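Household Electronics Collection Returns to the Plastow Building

The Muveline Resource Center will reopen its household electronics collection on April 1, 2023, following the winter closure that began in December. Residents of Judano and the surrounding townships may bring small electrical items to the side entrance of the Plastow Building on Bittencourt Road during the center's regular hours. No appointment is required, and there is no charge for household quantities.

The collection accepts phones, chargers, cables, keyboards, radios, small kitchen appliances and similar goods. Circuit boards and loose components are also accepted, provided they are free of batteries. Televisions, refrigerators and air conditioners remain outside the program and should be scheduled through the county bulky item service, as in previous years. 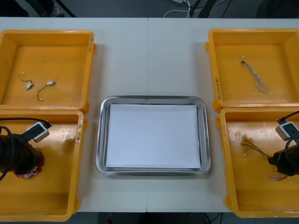 Residents are asked to observe two changes to the procedure. First, batteries of every type must now be removed before arrival and handed over separately at the counter. Lithium cells should have their terminals covered with clear tape. Devices with built-in batteries that cannot be removed at home should be pointed out to the attendant, who will set them aside for separate handling. Second, the limit for a single visit has been raised to 19 items. Cables tied together in one bundle are treated as a single item for this purpose.

The center also wishes to remind residents that it cannot erase personal information from phones, computers or memory cards. Owners are responsible for signing out of their accounts and clearing their devices beforehand. A printed guide to these steps is available at the counter and at the Judano public library. Items left at the center cannot be returned once they have been accepted, and staff are not able to search the collection for property handed over in error.

"Many households keep old electronics for years because they are unsure where to take them," said Edileuza Medeiros, program manager at the center. "We would ask residents to look through their drawers this spring, and to call us if they have any doubt about a particular item."

Schools and small businesses may continue to use the program under a separate arrangement. A short form listing the type and quantity of material must be submitted at least nine days before delivery. Forms received after that point will be held for the next available delivery period. Organizations that registered last year do not need to register again, but should confirm that their contact details are current.

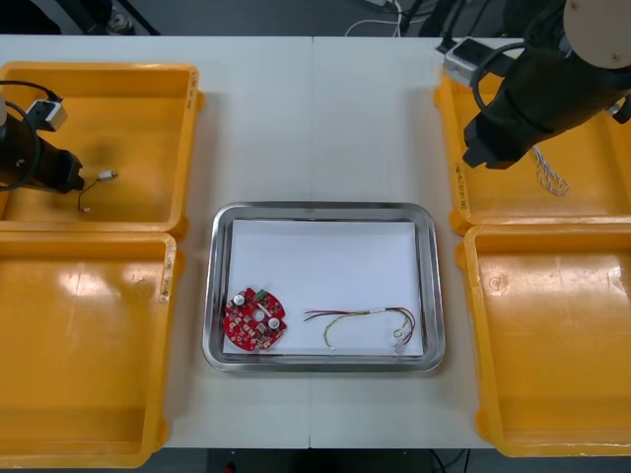 Circuit board on a paper-lined steel tray, with yellow trays to either side.

Vehicles should enter from the north side of Bittencourt Road and follow the signs to the unloading area. Four short-stay spaces are reserved for residents making deliveries – these may not be used by visitors to the other offices in the building. Residents who need help carrying items may ring the bell beside the door and remain with their vehicle until an attendant arrives.

The used book exchange, formerly held in the same part of the building, has moved to the second floor and keeps its existing hours. Questions regarding either service may be directed to the Muveline Resource Center front desk by telephone or in person.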